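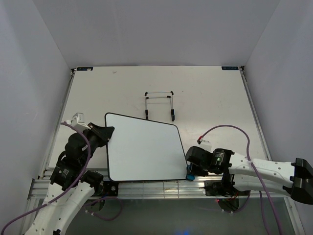 Figure 8. Both arms holding the whiteboard, with the folding stand behind it.

Section 4: Teaching a two-arm lift by remote control

Now for the fun part! With Plirura you drive both follower arms from the Tovar hand controls, and every move you make is saved as a demonstration. The whiteboard-and-stand task is a great first project – big enough to see clearly, and it gets your two hands working together right away.

Before you start, finish the joint check in Section 3 and set the recording limit to 400 steps.

1. Lay the folding stand open near the center of the table, feet toward the arms.

2. Hold the hand controls in the rest pose and press Link. Wait for the tone before you move.

3. Bring the left gripper to the upper left edge of the board and close it gently.

4. Bring the right gripper to the lower right corner and close it. Opposite corners give you lovely control over the tilt.

5. Press Record, then move both hands toward the stand at the same speed. Take your time! Slow, smooth demonstrations replay best.

6. Rest the board on the stand, open the right gripper, then the left, and back both arms away.

7. Press Save to keep the take or Discard to try again.

CAUTION: While both grippers are closed on the board, the arms can pull against each other. If the controls start to buzz, stop and open one gripper.

CAUTION: Leave slack in the cables at each wrist. A tight cable can catch on a joint when the arm turns.

Note: Start each take with the board at a slightly different angle. Votwood saves takes in the order you record them, so you can go back and delete a bad one later.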